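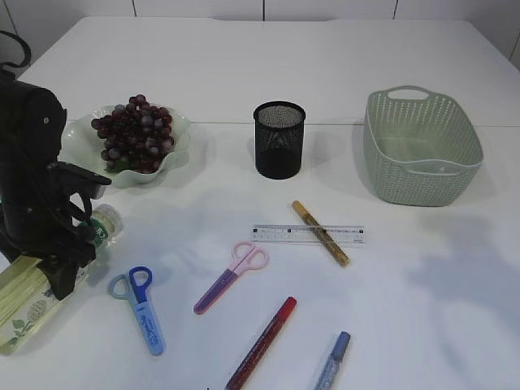

Stukside Household Words is a word list of everyday English nouns with the names people in four towns give them. It was put together for teachers of adult language classes, who kept finding that textbook words did not match what learners heard at the store. Each entry has a headword, the local names, and a note on where each name is used. Entries are kept at the level of ordinary speech, so a water bottle and a bunch of grapes each get one line, and brands and varieties are left out.

Contents

The list has 2,411 entries in one file, words.csv. A second file, notes.csv, holds the longer remarks. The two are joined on entry_id. Both are UTF-8 with a header row.

Columns in words.csv

entry_id – a number, never reused
headword – singular, lower case
local_name – one per row
town – Stukside, Vandstead, Mfaume or Eltness
room – kitchen, desk, bath, yard or other
source – interview, class or letter

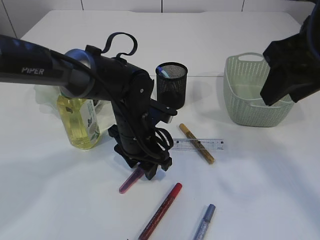 A headword with three local names takes up three rows in the export, all with the same entry_id. If you load the file into a spreadsheet, sort by entry_id first or the groups will come apart.

How the words were collected

Verena Zwahlen and Eduardo Barredo interviewed 64 speakers at home or at work. Speakers were asked to name things in their own words and were not corrected. Class words came from Benedicta Dogbe's evening groups in Mfaume. Letters were accepted until November and account for up to 50 entries – mostly yard words from Eltness.

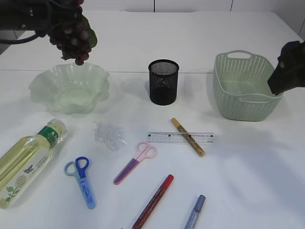

Room "kitchen": grapes, bowl. Room "other": basket.

Spelling follows the speaker where the speaker had a view. Otherwise Regula Rainer picked the spelling closest to the usual American one.

Known problems

Vandstead is thin, with almost no bath words. Nine headwords appear twice under different spellings and have been left alone so that older lesson sheets still work. The room column reflects where the speaker said the thing is kept, and speakers disagreed about scissors, string and tape.

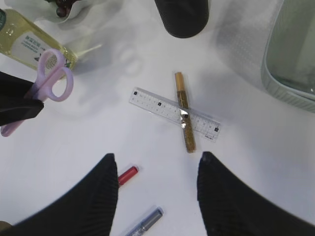
Room "desk": ruler.

Versions

1.1, 21 Oct 2019 – room column added, empty notes removed
1.0 – first release

Use

Free for teaching and study. Please name the list and the version. Corrections go to Lorenz Hauser, with the entry_id in the subject line.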